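Brenance Help Forum > Teaching and Demonstrations > Good practice

Written rules for recording with a hand-held gripper? What do you put in yours?

wobblybench
3 April 2019

Hi all! Long-time reader, and I finally have something worth asking. There are four of us now recording tabletop demonstrations with hand-held grippers (the plain kind with two flat fingers and the camera up top, you squeeze, they close). When it was just me I kept all the rules in my head. Start like this, stop like that, throw the take out if your sleeve gets in. Then I looked through a batch that the other three had recorded while I was away, and wow, we are not doing the same job.

One person starts recording with the fingers already closed on the object. One starts with the gripper lying on its side and picks it up while the recording runs, so you get a lovely swoop past the ceiling lights every single time. The third is very tidy but wipes the table in the middle of a take if a crumb bothers them. I can't even be mad, I never wrote any of it down.

So I've been asked to write a one-page rule sheet before we start the next task, which is sorting kitchen things into a tray. My questions, kind of in a heap:

Is there a proper standard for this? I went looking and found plenty on robot safety and guarding, but we don't have an arm moving around in the room when we record, it's a person holding a tool.

How strict should I be about the table? We have a light wood top and it picks up every little speck.

Do you delete bad takes or keep them? I've been deleting and now I'm wondering if that was dumb.

And how long can somebody do this before their wrist gets cranky? Mine starts complaining well before lunch.

We're on the Joltomano recorder if that matters, the older one without the automatic start beep. Thanks in advance, and feel free to paste your own sheet, I'll happily steal it.

oatmeal_torque

Oh boy, I've been through this exact thing. We had two benches and two "obvious" ways of doing it, and the model we trained picked up both, in a sort of blend. It would open the gripper, close it, think about life, and open it again. So yes please write the sheet!

On the standard: I don't know of one that covers what you're doing. The safety standards are for the machine that will run the thing later, and whoever owns that arm still has to do their own risk assessment when the time comes. For the recording side everybody I've talked to has a house sheet, and that's fine, as long as it's ONE sheet and it has a version on it. Put the version in the notes for every batch. We changed our rule on how to let go of objects last September and I'm still very glad I can tell which recordings came before it.

Ours is six rules, taped up at eye level at both benches. I'll type them in with my comments, because the comments are where all the arguing went.

Rule one, the task sentence gets read out loud before the first take. It's a plain sentence, "put the spoon in the tray," and what counts as finished is written under it. You would not believe how long we spent on whether a spoon half on the rim of the tray counts. (It doesn't, for us. Pick whichever you like, just pick.)

Rule two, check the tool. Squeeze it all the way closed and let it all the way open, and feel for grit or a loose screw. Look at the fingertips. Wipe the lens with the soft cloth, the real one, your T-shirt doesn't count. If you changed the fingers or bumped the camera mount, redo the calibration before you record anything else. No "just one more first."

Rule three, everybody starts the same. Fingers fully open, camera looking down at the work surface, hold still, count to three in your head, then move. Same at the end: let go, back off, hold still, stop recording. Those quiet bits look like a waste when you're doing them and then you go to trim the takes and you want to kiss past you. Your friend with the ceiling swoop will hate this for one afternoon and then forget it was ever different.

Rule four, move like the arm could move. No flicking, no tossing, no spinning your wrist in a way no robot joint is going to copy. We're a Gurnex shop and our arm is pretty limited in how far it can tilt, so we have the tilt range drawn on a piece of cardboard next to the bench. New people try it against the cardboard first. If you don't know what arm your data is going to, ask now! That was our most expensive not-asking.

Rule five, only the gripper touches things during a take. Free hand behind your back or in your lap. If something rolls off or you need to scratch your nose, stop the take, fix it, start a new one. Your crumb wiper goes under this rule. The recording will have an action in it that isn't part of the task and there's no good way to label it.

Rule six, don't delete. Mark it. We use good, failed and spoiled. Failed means a fair attempt that didn't work, like the spoon slipping. Spoiled means something was wrong with the recording itself, a hand in view, somebody leaning on the bench, the battery going. Failed ones can be useful later and you can't un-delete them. Spoiled ones we also keep for a while, mostly so I can see which mistake keeps coming back and go fix the sheet.

Now the table. I'd be strict about objects and relaxed about the surface. Clear off anything that isn't in the task: pens, mugs, cables, the roll of tape, phones especially. Give the top a wipe between batches. But I wouldn't go hunting for every speck on pale wood, and I'd keep polish away from it, since a shiny top throws a bright band back at the camera and that washes out way more than dust does. Ours does it a bit at certain angles and I leave it alone, the real place the arm goes to has windows too. What I do care about is that people don't fix the surface in the middle of a batch. Wipe before, or wipe after.

One habit that isn't on the sheet but should be: before the first object goes down, open the jaws all the way over the bare top and look at what the camera gives you. Both fingers in the lower corners, nothing between them, wood all the way out to the edges. If one finger sits noticeably higher than the other, your mount has probably shifted and you want to know that before you've recorded a whole batch with it. It takes no time at all and it has saved me more do-overs than the other rules put together.

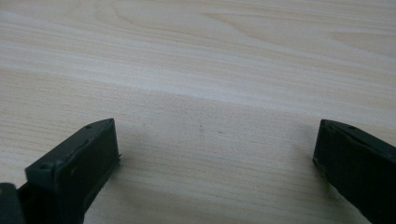 marmot_on_shift

Agree with most of that but I'd push back on everybody starting the exact same. Same gripper opening, sure. Same hold-still, sure. But if every take begins from the very same spot over the table, you get a policy that is a genius from that spot and lost anywhere else. We learned this on the Hrytsenko project, where somebody had put down a neat little tape cross for the start position (looked so professional!) and the arm could not cope when it began a hand's width to the left.

What we do now is write seven start areas on a card, in words, like "low and left" or "high, over the far side," and you work through the card and then go around again. The object gets moved too, and turned. So: fixed rules for how you start, changing places for where you start. I'd put those on two separate lines of your sheet so people don't mix them up.

On wrists, please put it in the rules and not in a "tips" part at the bottom, nobody reads the tips. Ours says swap when the batch is done, no saving up breaks, and anybody can stop with no explanation. A seat you can raise helps a ton, you want your elbow down and not winged out. If yours hurts before lunch every day then your batches are too long, and I'd look at your bench height too. Tired takes look different anyway, they get slow and droopy, so you're not gaining anything by pushing through.

Also privacy! I didn't see it mentioned. The camera is wide and it picks up faces, screens, badges, mail. We have a line that says the area behind the bench is kept clear of people while recording and that anyone who ends up in a take can have it pulled. Check what your own workplace needs on consent, it varies.

pluto_gasket

just use the beep version of the recorder, update is free. fixes the start problem

wobblybench

This is so much more than I hoped for, thank you! I'm stealing the six rules, the start card, and the privacy line (which I had completely missed, my own face is in a bunch of ours, great).

The update doesn't run on our unit, I tried it. Counting to three it is.

I went and checked the start of every take in the last batch, and the one I was sure was mine, the really sloppy one that starts with the fingers half shut, was mine. So that's going on the sheet as well, with a version on it.

One follow-up, if anyone's still around: do you let people see each other's takes before they record their own? I like the idea for keeping "finished" the same for everybody, but I'm worried we'll all start copying one person's path.

marmot_on_shift

We show one good and one failed for each task, then put them away. If you leave them up on a screen, people do copy. Pick a different person's takes each time and you should be okay.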